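Unditier tabletop manipulation software
Progress report to Ratmont, second reporting period

Summary

Work since October has gone into three parts of the stack: the grasp state monitor, the surface perception module and the arm planner. The first two are merged. The planner is behind schedule and is the main subject of this report.

Grasp state monitor

The monitor now runs as a separate process and publishes one of three states for each hand: free, holding or uncertain. It replaces the old check on finger position, which reported a held object whenever the fingers stopped early. The new version compares joint effort with the commanded closure and waits for two consistent readings before changing state. We replayed 52 logged episodes through it. The old check gave the wrong state in nine of them, the new one in two. Both remaining errors are late releases, and both come from the same filter setting.

Surface perception

The module fits a plane to the work surface and segments whatever rises above it. White objects on a white tabletop were listed as a risk in the proposal and are still the hardest case. Depth returns from the wire-mesh basket are sparse, so its walls break up into small clusters. Levente Fülöp has added a merging step that joins clusters sharing a common base line. Soft shadows no longer produce false segments, but tall, smooth objects are still placed too close to the camera at steep viewing angles.
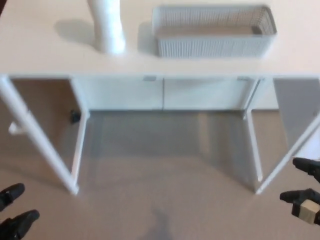 Mwende Biwott
Software lead, Unditier

Planner

The planner has to carry a small cube in the right hand from below table height, past the front edge, and up over the basket wall. The front edge and the legs are now in the collision model as separate bodies. Before this, the table was one solid box and the planner refused any start pose with a hand low in front of it.

Planning is capped at 2000 samples per query. Most queries finish well inside the cap - the failures are nearly all starts where the elbow is close to its limit. Kanako Ishida is testing a short retreat motion before the main query.

Tooling

Log replay has moved to Truto, and each merge request now runs the full episode set. Results are stored with the commit they belong to.

Next period

Fix the release filter. Merge the retreat motion if the tests hold. Repeat the basket trials with the cluster merging switched on. We ask Ratmont to agree to moving the planner milestone back by one month; no change to the budget is requested.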